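Grarance Olitz review: decent phone, daft name, good battery

Had the Olitz since May, so long enough to stop being polite about it. Short version -- I like it, I'd buy it again at the sale price, I would not pay full whack.

First the size. It's a big phone. Not silly big but you'll want two hands for the top corner, and if you have small pockets forget it. Back is matt, doesn't pick up prints, does pick up scratches (mine's got two already, keys). Power button is a bit low for me. Volume on the opposite side, which I still get wrong.

Screen is fine indoors. Outdoors up to 800 nits according to the box and I beleive it, could read a map at noon without cupping my hand over it. Auto brightness is twitchy though. Dims when you don't want it, comes back a second later. Turned it off in the end.

Battery. Best thing about it by miles. Off the charger at breakfast, still going the next lunchtime, and that's with maps and a fair bit of music. Charger in the box is slow. My old Kazemi brick charges it faster than the one it came with, make of that what you will.

Camera next. Main one good, wide one soft at the edges, zoom not worth bothering with. Night mode takes ages and everyone's moved by then. Colours a touch warm for my taste. Video is steady enough walking, less so on stairs.

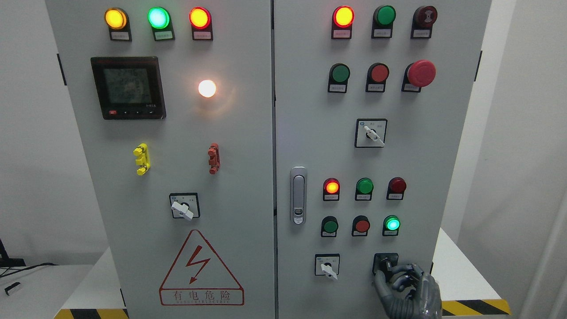
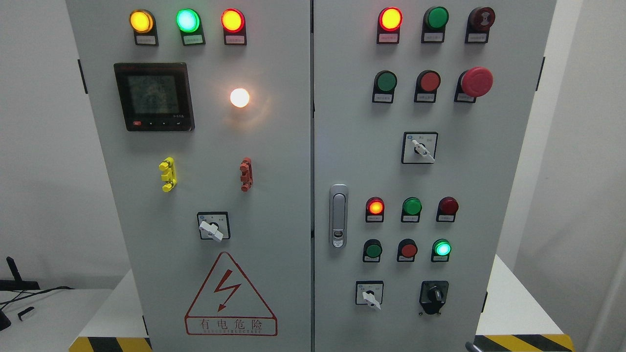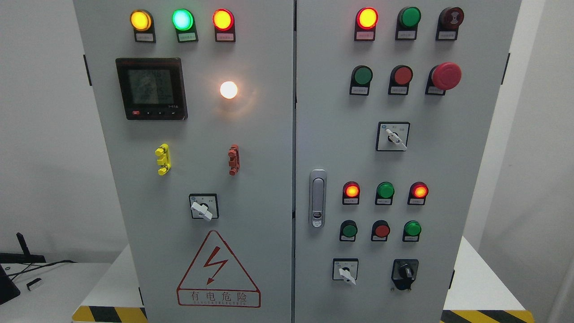
Grey doors, amber, green and red lamps along the top left in all four.

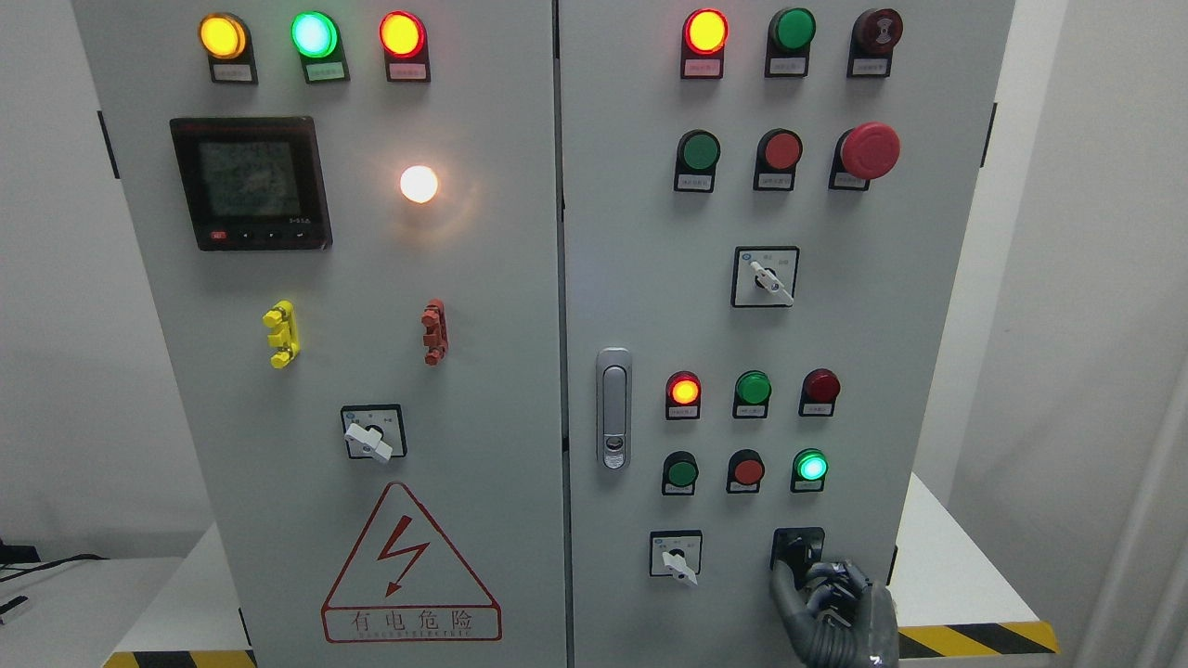 Software. Clean-ish. Came with 18 apps I didn't ask for, most of them can go, the weather one can't. Two updates so far, the second one fixed the bluetooth dropping out in the car. Before that it was losing my earbuds every other song and I nearly sent the thing back. Settings menu has a search box that finds nothing. Type "hotspot", get wallpaper.

Fingerprint reader is under the screen and quick, unless your thumb's damp, then it sulks. Face unlock is there too. Doesn't work in the dark. I use the PIN half the time.

Speakers -- one good, one feeble. Hold it sideways to watch something and all the sound comes out of your left hand. Calls are clear. Signal at my end of town is a bit better than on the Gesov I had before, same network, same SIM, so that's the phone.

Snædís Bech, who I share an office with, has the smaller version and says hers gets hot on video calls. Mine gets warm, no more than that. She did have hers in a thick case so maybe try it without.

Storage: get the bigger one. There's no card slot and the basic model fills up quick, I had 337 photos and a handful of offline maps on mine and was already getting the nagging message. No headphone socket either, bring an adaptor.

Price. I paid 200 less than launch by waiting for the spring offers and at that it's a good buy. At full price there's better cameras about and the updates promise is only three years.

Things I'd change: louder second speaker, a charger that's not from the stone age, and let me delete the weather app. Will update this if the battery goes off or teh next software version breaks something.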